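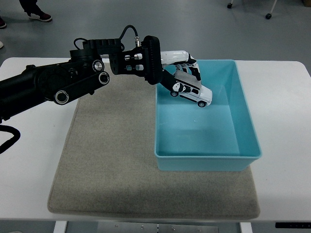

April, a little after six in the morning

Couldn't sleep, so I got up and did the sourdough, and then of course I couldn't leave it alone and kept lifting the towel to look at it. It's the starter Loukia gave me, the one she's had going since before her kids were born, and I am terrified of killing it. So far it smells like green apples and a little like nail polish. Loukia says the nail polish part means it's hungry. Fed it at eleven last night and again just now, so it can't complain.

Yesterday was the big drive out to Rivgate to see Aunt Fionnuala's new place. New to her, anyway. It's a little yellow house with a porch that slopes so badly a tennis ball would end up in the neighbor's hedge, and she loves it more than any place she's ever lived (her words, said three times before we'd got our coats off). The drive is 80 miles and I'd forgotten how dull the middle part is. Fields, gas station, fields, that enormous mattress store. Cillian slept the whole way with his mouth open and then told everybody he'd kept me company!

Lunch was her lamb stew and it was wonderful. I had two bowls. She's finally written the recipe down for me on the back of a water bill, except the quantities are things like "enough barley" and "the brown jug, to the line." I don't have the brown jug. I asked her how much the jug holds and she looked at me like I'd asked her what color Thursday was. So I'm going to guess four cups and see.

After lunch she wanted help with the boxes in the back bedroom and we got through maybe half of them. Mostly dishes, and a whole box of curtains from the old house that don't fit a single window in this one. I came home with a lamp I don't need, a very nice wool blanket, and the photo album from the lake summers — the one Mom thought was lost. I sat up with it for nearly 2 hours last night. There's one of Caoimhe in a swimming cap, furious, holding a paper plate. I texted it to her and she wrote back "delete this" and then, a minute later, "send me the rest."

Must remember:
- call Finbarr back about the gutters (he's left 3 messages now, poor man)
- bread flour, barley, stamps
- return the blue casserole dish
- ask Mom who the man with the mustache is, page 6 of the album

Felt a bit flat driving home, if I'm being truthful. Fionnuala stood on the crooked porch waving until we turned the corner, and she looked small. I'd like to go back before summer, and stay over this time. She's got the spare bed made up already.

Dough has risen over the edge of the bowl. Going to deal with that.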